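# Motum open day at Drirkport, who went?

**rschwaiger**
Back from the open day. Feet hurt. Quick notes before I forget, add yours.

Got there late, parking was a mess, sign pointed to the wrong gate. Badge desk had me down as Regula Plattner (other Regula, sorry, I have your lunch ticket). Main hall was the pallet stuff, same as last year but louder. Side room was the arm doing shop shelf work, small goods, that's the one worth the trip. Stayed there nearly the whole afternoon.

Normunds Hunt did the talking. Good speaker, too fast. Slides not shared yet.

**plattner_r**
So that's where my ticket went!! I paid for a sandwich.

Agree on the side room. Pallet hall I gave ten minutes. Clear plastic shelving is a mean choice for a demo, all that glare, I kinda respect it.
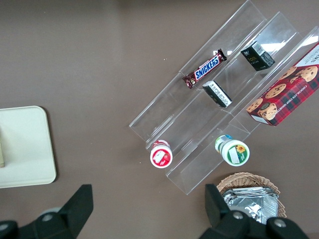
Does clear plastic shelving give depth cameras trouble?

Most of them, sure. Light goes through it or bounces off, so you get holes in the depth data or a surface in the wrong spot. Matte tape along the front lip helps a lot, ugly but cheap.

**kuster_fan33**
Tape is cheating imo. If the store has clear shelves the robot has to deal with clear shelves.

Also the Snickers is an easy one. Printed wrapper, big logo, everybody trains on candy bars. Show me a bag of salad.

**rschwaiger**
Foil is harder than salad. Anything shiny and crumpled, the shape is different every time you touch it. I'd take salad.

**kuster_fan33**
Have you tried salad

**rschwaiger**
No. Have you

**kuster_fan33**
Twice. Never again

**m_hamdy**
Meriem here, I was at the 2 o'clock talk. Some numbers from my notes, handwriting is bad so correct me:

- 437 different items in their test set
- 4000 picks logged for the small goods work
- price for the arm plus gripper: not given, I asked, he said "talk to sales"

The 4000 is total picks, NOT successful picks. He went past that slide pretty quick. I put my hand up and got "we'll come back to it" and we didn't come back to it.

**plattner_r**
I heard 4000 successful. Pretty sure he said good picks.

**m_hamdy**
Slide said "attempts". I wrote it down with a line under it.

**plattner_r**
ok then I take it back, I was in the back row next to the coffee machine

**rosalie_p**
Didn't go, read all this with envy. We looked at Plulmont for a similar job (pharmacy, small boxes, jars) and the thing that killed it was round containers. They roll. Gripper nudges one and it's off down the shelf. Did anybody ask about that?

**rschwaiger**
Asked. Answer was come in from above, open wide, go slow. Which fine, but then you need headroom, and on a real shelf with another shelf over it you dont have any. Stepped stand gets you around that since the tiers are open on top. So for a counter display ok. For an aisle, I don't buy it.

**kuster_fan33**
Disagree. Short wrist and you can come in at a slant. Kuster's been doing that for ages on deep shelves.

**rosalie_p**
With jars?

**kuster_fan33**
With cans. Close enough

**rosalie_p**
A can is not a jar with a lid wider than the body lol. You grab the lid, the lid turns, now you're holding a lid.

**m_hamdy**
This is why I wanted the failure numbers. 1000 picks with every miss listed would tell me more than the whole slide deck. What missed, which item, which shelf. I emailed and asked for exactly that.

**plattner_r**
Let us know if they anwser. Last year I asked for the cycle times and got a brochure and a pen.

**rschwaiger**
Nice pen though.

One thing I did like: the camera at the wrist. You see what the gripper's about to close on, right up to the end. Our overhead one loses everything the second the arm moves in. Going to try moving ours down. Cable routing will be a pain, if anyone's done it on a small arm please post how you clipped the cable, ours snags at the elbow.

**rosalie_p**
Velcro straps, leave a fat loop at the elbow, fatter than you think. Zip ties wore thru ours.

**m_hamdy**
Update, got a reply. They're "putting something together". Will post if it shows up.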